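In defence of the boring supper

My neighbour Wálter Escobar eats the same thing most nights from the end of August until the clocks go back. Tomatoes, a tin of butter beans, half an onion, toast. I used to feel a bit sorry for him. Then he had me round, and I went home and made it three nights running, and I've been going off recipes ever since.

I should say I own a lot of recipes. I've got a shelf that bows in the middle and a folder on the laptop called "try these" with 2768 things in it, which I know because the laptop tells me whenever I back it up. Of those I have cooked, being generous, 28. The rest just sit there making me feel like someone who might one day do something clever with a celeriac.

My complaint is with the way we've all been taught to want something new every night. Open any food site and it's thirty new ways with chickpeas, and you scroll, and you get hungry and cross, and by then it's eight o'clock and you have cheese on toast. (Nothing wrong with cheese on toast. But you could have had it at half past six.)

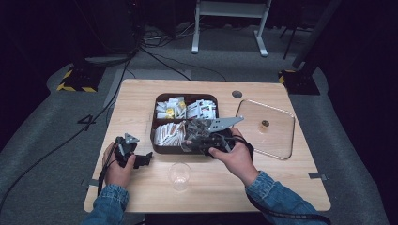
4 min read

My mum had eleven or so dinners and they went round like the buses. You knew what you were getting from the smell in the hall. She never measured a thing, and she was fast — properly fast, onions in the pan before her coat was off — and it was years before I worked out why. She'd made each of those meals hundreds of times. Her hands knew where they were going. When I cook from a recipe I'm reading the same line four times with a wet thumb, trying to remember if it was teaspoons.

I had this out with Kevin Marulanda, who I used to work with at the Grenholm café and who is a far better cook than me. Kevin thinks I'm being miserable. He says if he'd stuck to what he grew up with he'd never have tasted miso, or put anchovies in a lamb stew, and what sort of life is that? Fair enough. I like miso too. But when I pushed him on what he'd had for tea that week, it was eggs, eggs, leftover rice with eggs, and a takeaway. So there's Kevin the adventurer for you.

I'm not saying never try anything. What I do now is let one new dish in at a time and cook it until I'm bored with it, then cook it twice more. The first go is always a bit rubbish. You've got the heat too high or you've chopped the peppers into great doorsteps. By the third go you've stopped looking at the page, and by the fifth you've started leaving out the thing you never liked anyway. I did this with a lentil soup all last winter. It began life with cumin and coriander and a whole lemon, and it's ended up with no coriander, twice the garlic and a spoonful of vinegar at the end. I couldn't tell you the quantities. It's the best soup I make by miles!

It's cheaper as well. New recipes want a jar of something. I cleared out my cupboard in the spring and found three sorts of dried chilli, all bought for one dinner each, and a bottle of pomegranate molasses that had welded itself to the shelf. If you cook the same few things you use up what you buy, and you get to know what a good onion costs and when the greengrocer is having you on.

The one place I'll give ground is company. If friends are coming I do get the itch to show off, and I've sat people down at nine at night to something with four components and a dressing. They were very polite. But when I ask people what they'd like me to make, they say the soup, or the chicken with the lemons, the one I do all the time. Nobody has ever once asked for the beetroot tower.

Anyway, Wálter's beans. Soften half an onion in plenty of olive oil, slowly, with salt. Chop your tomatoes, the squashier the better, and let them go down until they're jammy. Drain the beans and tip them in, warm it all through, lots of black pepper. Pile it on toast. He rubs the toast with a cut clove of garlic first and I don't bother. Have it again tomorrow and see if you like it better.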